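Back from the hall at half past eight, smelling of onions. The Ferkbridge ambulance charity wants a cookbook, and I have somehow been made the person who tests the savories. Marit Hovland says they will sell 1218 copies by Christmas. I asked where the number came from and she said it was what the printer quoted on. A quote is a bill with good manners, in my view, and I said so, and she went off to talk to Linnea about fonts.

Seventy-seven recipes have come in. I have read them all. Nineteen are banana bread. 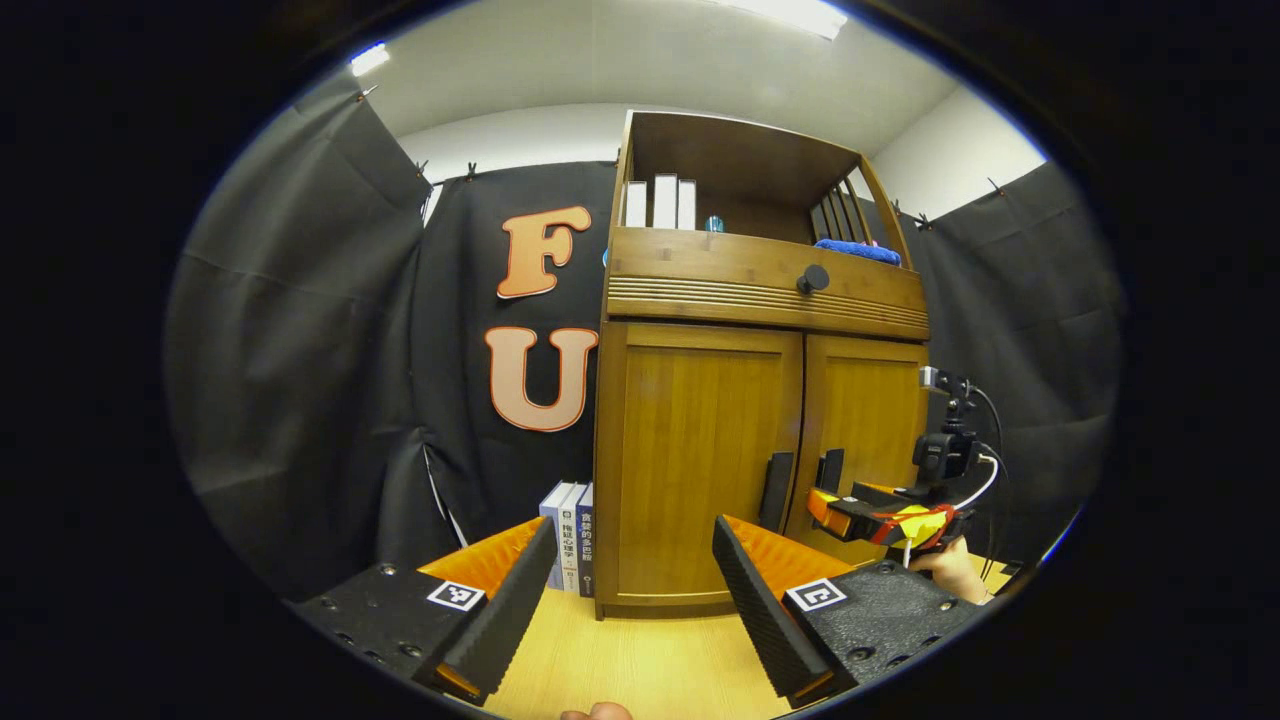 Åsmund Isaksson's fish pie was tonight's job and I don't believe a word of it. He gives 2 hours in a low oven, for cod! I gave it forty minutes and even then it was heading for string. He also claims his grandmother made it every week, though the recipe calls for a tub of Briltine spread, and I doubt she ever saw one. I wrote up my notes afterward at the wooden table, the one with the honey-colored grain, and I'd like to see the book's cover in that color if we must have a cover at all. Linnea wants teal. Teal with a fish pie on it, good luck to her.

Efthymia sent in her lentils with no amounts given, only "enough." I rang her. Enough for what? For whoever comes, she said. I put down a pound and a half and she can argue with the proof.

Ingegerd Torvik thinks we should ask a real chef to write the front page. I'd sooner have one of the ambulance crew say what they eat at three in the morning, but I suspect the answer is chips, and there goes the healthy chapter.

Proofs in July, supposedly. Must buy more cod. Must ask Åsmund what kind of oven he has.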